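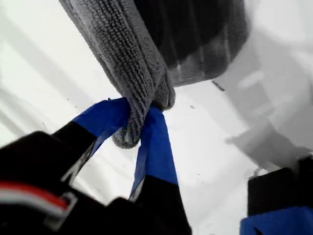

Score the Grasp, Not the Finish

The student manipulation contest at Hornulley has one number on its results page, and that number is elapsed time. A team places its arm at the table, a judge sets down the cloth, the clock starts, and the clock stops when the cloth lies folded inside the marked square. I have coached the Fonder club for nine seasons and I think the number is the wrong one. The rules for next April are open for comment, so this is my comment.

Cloth is a poor fit for a stopwatch. A block has a pose, and if you know the pose you know where to put the fingers. Cloth has no pose worth the name. It has folds, and the folds change as soon as a finger touches one of them. Most of what a student can learn from the task sits in the first two seconds of contact: where the tips close, how many layers end up between them, and whether the piece that was picked is the piece the planner meant. A team that closes on two layers when it wanted one will sometimes finish fast anyway. Under the present rules that run is worth exactly as much as a clean one.

Our club logged 3908 grasp attempts last season, on one table, with the same set of towels. Students marked each attempt by hand as clean, multi-layer, slipped or missed. Of these, 1209 were multi-layer. When we sorted full runs by time, the multi-layer grasps were spread across the whole list, including the top of it. Time was telling us very little about the skill we had set out to teach.

The effect on student behavior is easy to see. In the Doucet regional, 32 teams entered, and by the second round a good share of them had converged on the same routine: close hard near a corner, lift, shake, and hope. It is a reasonable answer to the rules as written. It also means that a tenth grader can place well without once looking at a fingertip.

Fingertips are where the work is. Tape on the tips is a small matter that eats a great deal of club time. Smooth tips slide on terry loops and on most knits. A wrap of tape changes the friction, but it also changes the width of the tip and the gap at closure, and the wrap creeps under load. An edge lifts, a crease forms, and the closing position that was right in the morning is off by the afternoon. A student who has re-zeroed a gripper after every re-wrap understands something about contact that no timing sheet will record. At present the rulebook mentions tape once, in the list of permitted consumables.

I would change three clauses.

First, each run should carry a grasp score, given by the judge from a close view of the fingertips at the moment of lift. One layer when one was declared is full marks. An undeclared extra layer is half. A slip is zero, and the run continues.

Second, teams should declare the intended grasp before the clock starts: edge, corner or gathered. A gathered grasp is a legitimate choice for a lift and a bad one for a fold, and a team ought to be able to say which it is doing.

Third, time should be kept only as a tiebreaker.

The usual objection is cost. Judges are scarce, and a close view means another camera on each table. Fonenia, the league office, put this to the clubs in its circular of 2022-08-01 and asked for alternatives. One alternative is to let teams submit their own gripper-camera footage, with spot checks. Most clubs already record it -- ours does, for every run -- and the files are small if you keep only the seconds around closure.

A second objection is that spectators like a clock. They do. Leave it on the wall and take it off the results page.

The harder objection is that grasp scoring is subjective. It is, at the margins. Two of our students marking the same attempts disagreed most often on multi-layer against clean, usually where a hem was involved. That argues for a written definition of a layer, with hems treated separately, and I have attached a draft to my submission. Comments on the draft are welcome, especially from clubs working with knits.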